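14 min read

4. What changed on the packing side

4.1 The site and the job

Altow packs sample kits for dental and veterinary suppliers. One building at Bomport, one shift and a half, most of the work by hand. Cups go into trays, trays into sleeves, sleeves into cartons. The cups are the slow bit. Light, slippery, easy to squash at the rim, and a few of the product lines have something in them when they are moved. Management had wanted the cup step automated for years and two earlier quotes came to nothing, both on price.

What was finally bought, through the integrator Ruchti, was a cell trained from demonstrations given by the people who already do the job. No programming in the old sense. A packer puts on an instrumented glove, does the movement, does it again, and the recordings are used to train the arm. The arm itself only arrived in October. Our fieldwork covers the stretch before it and the first weeks after, so most of what follows is about the demonstrating and not about the robot running.

We say "demonstrator" for anyone who wore the glove. On the floor they said "gloving" or "doing the glove". Packers not involved said other things, see 4.4.

4.2 Demonstrating as a task

The packers did not think of this as packing. It looks like packing from the corridor. Pick up cup, put down cup, hand away. But the pace is wrong, the table is wrong, the line isn't there, and there is no tray filling up to tell you how the morning is going. Riet Wouters, eleven years on cups, gave the first sessions and found them tiring in a way she hadn't expected. Not the arms. "You have to do it like you'd do it if you weren't thinking, and you're thinking the whole time."

Total recorded over the study: 267 demonstrations kept, out of 300 attempted. The discarded ones matter for the argument and we come back to them. Set-up is in Figure 2, mid-session; participants are shown from the forearm down, as agreed with the works council.

Figure 2. Gloved right hand and cup at the demonstration table. Marker cube on the back of the glove, electronics strapped along the forearm. 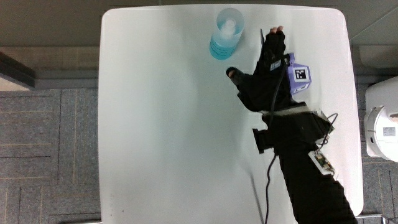 Sessions were capped at 20 minutes after complaints in week one. Before that no limit had been written down anywhere and two people had gone well over an hour. The cap was the packers' own proposal, brought by Anouk Aerts, and it was accepted the same afternoon. Worth noting how quick that was. Requests about the line itself (the stools, the tape dispensers, the draught from the loading door) had been going round for much longer.

Our reading: during demonstration the packers held something the project needed and everybody knew it. A tired demonstrator gives bad recordings, bad recordings delay the cell, so rest got agreed to on technical grounds. The same tiredness on the line had never counted as a technical matter. Igor Sýkora, the shift lead, put it more bluntly in interview. He had asked for rotation on cups twice and been told there was no case. "Then the robot people said it and there was a case."

Pay is the less happy part. Demonstrators recieved their ordinary hourly rate, with the piece bonus frozen at the average of the previous month. Fair on paper. For the fastest packers, who were also the ones picked to demonstrate, the frozen average was below what they'd normally have made. Nobody had checked this beforehand. It was corrected, late, for two of the four.

4.3 Whose way of doing it

Packers do not all handle a cup the same way. Obvious to them, news to the integrator. Wouters takes it low, between thumb and two fingers, and turns the wrist at the end. Wichai Kaewmanee comes at it from above, and is faster, but his grip depends on feeling the rim give a little. Aerts changes depending on what's coming next. All three are good at it. Scrap rates on the line are near enough the same for each of them.

Training wanted one way, or at least wanted fewer ways. So in the second round demonstrators were given a written sheet: start position, approach, grip, release, withdraw. The sheet was drafted by Ruchti from Wouters's recordings, mainly on the grounds that hers were the most regular. She wasn't asked if she wanted to be the standard and found out from the sheet. 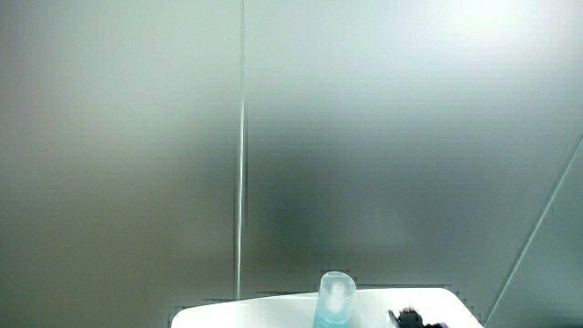 Kaewmanee went along with it for a while. Then stopped. His recordings from the second round make up a good part of the discarded set, logged as "non-conforming approach". In interview he was relaxed about it. He could do it Riet's way, he said, it just wasn't how he'd do it, and he had understood that they wanted how he would do it. This is a fair reading of the poster in the canteen, which said exactly that ("Show us how you do it").

So two messages. Your skill is what we need; please perform it to this sheet. We don't think anyone was being dishonest. The first message came from HR and the second from engineering and the two offices are in different buildings. But the people in the glove got both, and the effect over the weeks was that those with the most individual technique drifted out of demonstrating, and those who could follow a sheet stayed. What the cell has learnt is a narrower thing than what the floor knows. Whether that matters for throughput we can't say from our data. For standing on the floor it mattered quite a lot.

One further point on the sheet, as it keeps coming up. It left the line. A supervisor on the late shift started using it to train new starters at the hand stations, where nothing had called for it. It had a diagram, it was laminated, it was there. Within a few weeks there was a "right way" of holding a cup at Altow and there had never been one before. Gerrit Van der Linden, the works council member who sat in on our interviews, considers this the biggest change of the whole project so far, bigger than the arm. We are inclined to agree with him but the evidence is one shift and a handful of starters.

4.4 Being watched, being left alone

Camera coverage of the demonstration area was the most argued-over item in the works council minutes. The agreement: fixed views of the table, no faces, no sound, deletion of anything recorded with the glove off. The last clause turned out hard to keep. Recording was started and stopped by hand and people forgot, so stretches between takes ended up in the files and had to be cut out afterwards. Van der Linden did spot checks himself. He found leftovers on two occasions and made a fuss both times, rightly in our view.

The question packers put to us more than any other, in nearly these words, we put to the production manager:
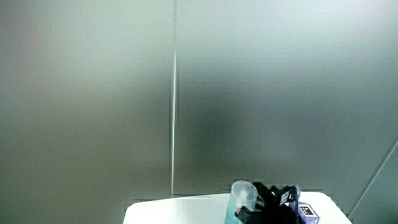 Can the recordings be used to judge how well somebody works?

Under the current agreement they can't be. Files are stored by take number, the list linking takes to names is held by the works council, and line supervisors have no access to either.

Several packers knew the rule and did not much believe in it. Not out of any incident, more a general expectation. A colleague's way of moving is easy to recognise if you've stood next to them for years, faces or no faces, and Aerts said she could tell you who was who from the wrist alone. The take numbers protect against someone who doesn't know the floor. Supervisors know the floor.

At the same time (and this we hadn't looked for) the demonstration room was liked. It was quiet. Nobody called across it, the line couldn't be heard, you had a table to yourself. People with the glove on were not interrupted, an unwritten rule that grew up in days. Packers who disliked the cameras on principle still asked for slots. On the line the name for it was "the spa", used by those who hadn't been picked, not kindly. There was some ill feeling over who got slots and it hasn't all gone away.
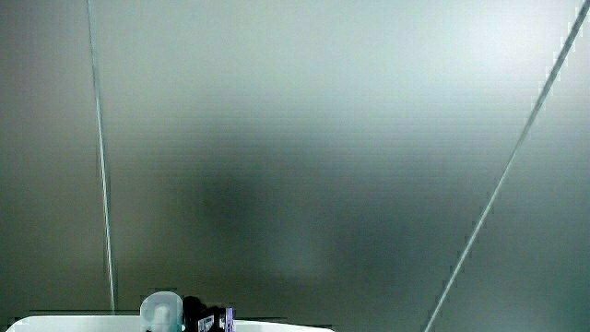
4.5 After the arm came

Short section, as the data is thin. The cell took over one product line out of the five that use cups. Two hand stations were removed, no one was laid off, one fixed-term contract was not renewed and teh company says this is unrelated. Wouters now minds the cell for half of each shift. Job title "cell operator", same grade. She clears jams, tops up trays, and puts the glove back on when Ruchti asks for more takes. There's a plan to copy the set-up to the firm's second site at Kandisville and she has been asked to go and show people. No extra pay agreed at time of writing.

Kaewmanee is back on cups by hand, on the lines the arm hasn't got. He gets 200 more an hour than the cell does at present. He knows the number, everybody does, it's written on the whiteboard by the door and gets updated by whoever walks past. The gap is closing and the shift lead expects it to go within the year. What happens to the board then is anybody's guess.

Two things to carry into section 5. First, the bargaining strength described in 4.2 was tied to the demonstrating and mostly stopped when the demonstrating stopped. The session cap survives for glove work. Rotation on the hand stations was dropped once the arm was in, with no notice given, and was back on the council's agenda when we left. Second, the agreement on recordings says nothing about the trained model. The takes can be deleted. What was learnt from them can't, or not in any way the parties had discussed, and Ruchti's contract lets it reuse the model for other customers. Van der Linden only came across that clause when we asked him about it.

Contact | Copyright and reuse | Back to top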